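Fumier is a brick-placing robot built in the Brusstead shared workshop by Lemlem Araya and Ehsan Babaei. It has been called an autonomous builder, a claim that rests mostly on its makers' own notes – no outside test has been published.
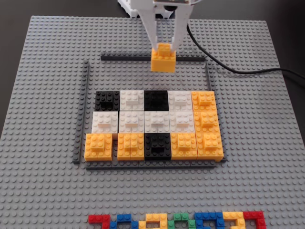

Placement is the part of the project most often questioned. Araya's notes report 42 trials, 30 of them completed without help, but do not define "help." The blocks sit inside a low dark gray border on a studded LEGO baseplate, and critics such as Desmond Okafor argue that the studs do much of the aligning. A second version was planned as of October 20, 2023.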